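Peeling Back the Film: What Happens to a Plastic Tray Before It Reaches the Bin
Student project report, Materials and Everyday Life
Elaheh Najafi and Ieva Strazds
12/02/2022

Why we picked this

When our class was asked to choose one ordinary thing and follow it closely for a whole term, most groups went for something with a bit of romance to it, like bread or bicycles. We chose packaging, and in particular the molded plastic tray with a thin film over the top, the kind that so many foods come in and that most people handle for less than a minute before throwing it away. Ieva's aunt had been complaining all through May that the sorting rules in Brallton made no sense to her, and the more we listened the more we realized that we didn't really know the rules either!

So our question was a simple one. If a person wants to put a tray in the recycling the way the town asks, what do they have to do to it first, and how hard is that?

The town's leaflet says that the film must come off, the tray must be clean, and the two must go in different places. It says all of this in a single line, which makes it sound like nothing at all. We suspected it was more work than that, and we wanted to find out where the work was.

What we collected

We asked 20 households on our two streets to save their trays for us over a period of 6 weeks. We gave each of them a paper sack and a card with our names on it. People were very kind about it, much kinder than we expected considering that we were asking them to store garbage on our behalf (one family even rinsed everything and stacked it by size, bless them). Most of the trays had held meat, grapes, cookies or fresh pasta. A good number came from the Fudero grocery on Dernley Road, which is the closest shop to both of us, so our collection leans that way and we should say so.

We did our sorting on a table at the back of the school workshop. We started with the bathroom scale from Elaheh's house, which was hopeless for this, and then borrowed a proper kitchen scale. All together the trays and films we kept came to 1462 grams. Trays made up most of that, since film weighs so little that you need a whole heap of it before the number on the scale changes.

Taking the film off

We had imagined that this would be the quick part of the project. You find a corner, you pull, and the film comes away. With some trays that is just how it went. With others the film tore in a line straight across and left a rim of plastic stuck all the way around the edge, and then we had to go back and work at it with our fingernails, a bit at a time. 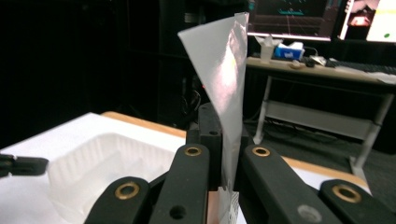
The labels turned out to be a subject of their own. A label stuck only to the film leaves with the film and you never think about it again. A label that wraps over the rim and down the side of the tray holds the two together like tape, and it usually has to be cut. Paper labels went soft when we soaked them and could be rubbed off. Plastic ones didn't mind the water in the least and came off better dry, provided you were patient and started from a corner.

Clear film is also a nuisance to keep track of. It curls up, it clings to your sleeve, it slides under things, and on a pale table it is surprisingly easy to lose. After the first afternoon we kept a shoebox beside us and put every piece in it right away, which saved us a lot of hunting.

Cleaning the trays

The flat trays were easy, and a quick rinse was enough. Trays with ribs or grooves in the walls took longer, because whatever had been in them settled in the narrow places where a sponge won't go. Ieva brought an old toothbrush and that was the best tool we had. We also measured how much water we used. Our first batch, washed under a running tap, took far too much, so for the second we filled a basin once and used 800 milliliters of fresh water at the end for rinsing, and the trays looked just as clean to us.

What people told us

When we went back to thank everyone we asked how they normally deal with the film. Mrs. Chmielewska, who lives across from Elaheh, said she had always left it on, folded down inside, thinking that it was all the same plastic anyway. Several others said the same thing. A few people take it off only if it comes easily, and we both confessed to each other on the walk home that this describes us pretty well too.

What we would do differently

We would write down the kind of label for each tray from the very first day, since we only began after the second week and had to leave the earlier trays out of that part. We would also like to compare trays from more than one shop, and to ask the sorting plant whether a torn strip of film left on the rim matters to them. We wrote to them with that question and are still waiting for an answer.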